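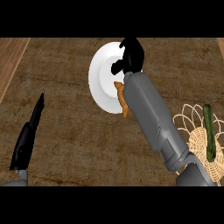

*Simulated view of the two-arm table: plate, wicker basket with a cucumber, and the right arm over the plate.*

# Kitchen bench tips from the Randwood open day

The Randwood workshop opened its automation hall in September, and the kitchen bench drew the longest line. Two arms were shown sorting vegetables between a basket and a plate, first in simulation on a wall screen and then on a real bench behind a rail. The notes below cover what carries over to an ordinary kitchen counter.

## Setting up the counter

- **Clear the work area before you start.** The demonstrators took everything off the bench except the items in use. At home, move the toaster, the mail and the fruit bowl. A bare stretch of counter between tasks is easier to wipe and easier to work across.
- **Put the plate at the far side and the basket at the hand side.** With the basket next to the working hand, the reach to the plate is a single motion. Left-handed cooks should mirror the layout.
- **Park the idle hand.** On the screen, the left arm stood well away from the plate while the right one reached in. When you slice or plate food, keep the second hand either holding the work or completely out of the way.
- **Choose a plate that contrasts with the counter.** A white plate on brown wood is easy to find for a vision system and for tired eyes. On a pale counter, use a dark plate.

## Handling vegetables

The demonstrators repeated one point several times: long vegetables roll. Grip them near the middle of their weight. For a tapered carrot this lies closer to the thick end, and for a cucumber it is near the center.

1. Lower the vegetable until it touches the plate.
2. Wait for it to stop moving.
3. Open the fingers only as far as needed, then lift straight up.

Step 3 is where most of the real bench's failed attempts occurred. Fingers opened too wide pushed the vegetable toward the rim. The same fault shows up with kitchen tongs. Cheap spring tongs fly open when released; a pair with a softer spring is worth the extra money for plating.

A plate with a broad rim and a shallow well will hold one or two pieces without trouble. For more than that, use a tray with an upright edge.

## Baskets

Open-weave baskets look good on a counter and let air reach the contents, but the lattice catches stems and sleeves. Lift items straight up until they clear the rim before moving sideways. Stand cucumbers on end if the basket is deep enough – they take less room and are easier to grasp.

To clean wicker:

- Shake out loose soil over the sink.
- Brush along the strands with a dry, soft brush.
- Wipe with a damp cloth and a drop of dish soap.
- Dry in moving air, away from a heater. Do not soak.

If a basket slides, set it on a square of rubber mesh shelf liner. The real bench used liner sold under the Brastik name, cut slightly smaller than the base so the edge did not show.

## Care of a wooden top

The real bench had been finished with Burnus oil, a food-safe blend mixed on site. The posted maintenance sheet called for 2 thin coats, with 4 hours between them, and a light rub with a dry cloth after each. Thick coats stay tacky. Oily rags should be laid flat outdoors to dry before disposal, as crumpled ones can heat up and catch fire.

Wipe up standing water promptly. Fine scratches can be sanded along the grain and re-oiled.

## Figures from the display board

| Item | Value |
|---|---|
| Simulated runs planned | 2000 |
| Simulated runs finished by opening day | 663 |
| Arms per bench | 2 |

The board gave no success rate, and the staff at the rail did not have one to hand.

## If you visit

The kitchen bench is in the rear bay, past the Furtună display of conveyor parts. Morning sessions are quieter. Bags must be left at the door, and the rail is closed for a short period whenever the arms are reset. Printed copies of the oil sheet are kept on the table beside the exit.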